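The best gripper test I know costs almost nothing. Tape a grid on a table, put a bin at one side, and ask a pair of arms to clear away small toys. I have read plenty of spec sheets listing payload and closing force, and I still learn more from one afternoon of this than from all of them!

Toys are wonderfully rude to a gripper. They roll, they land on their sides, they have slick paint and odd curves. Ulla Karppinen, who got me started on this, likes to say that a cube is a gift and a car is a question. In June we ran 200 picks with plain two-finger grippers and changed only the fingertip pads every 20. The softest pads, which I was sure would win, came in last. 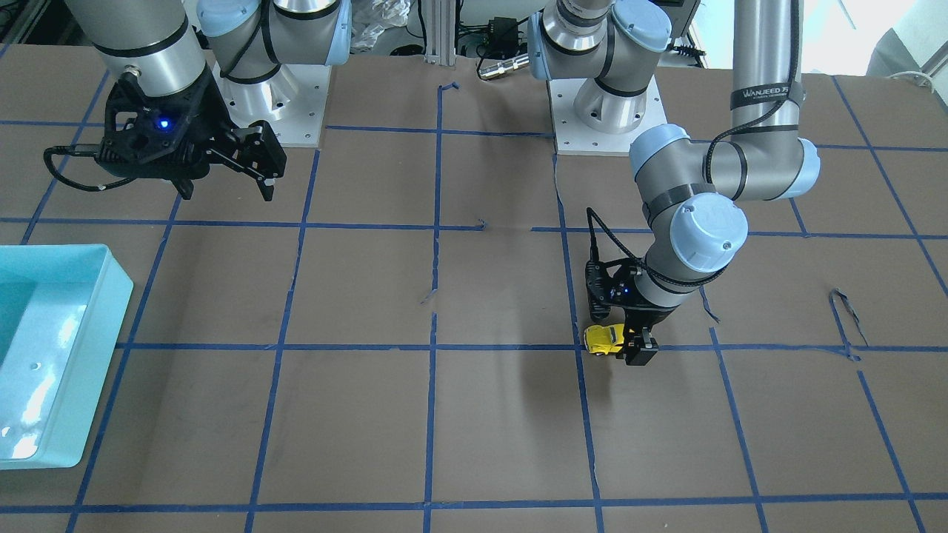
What I love about the tape is that it keeps everyone fair. A toy goes back to the same square for every gripper, so when one pair of fingers misses and another doesn't, you can talk about the fingers. Sirkka Juntunen disagrees with me here. She thinks a fixed grid flatters a controller that has been tuned on it, and she would scatter the toys at random. She has a point, and I now do both (grid first, scatter after lunch).

My plea to anyone choosing hardware is to do this before you buy. Borrow two grippers, use your own table, and write down every drop. It's also the most fun you can have with a roll of tape.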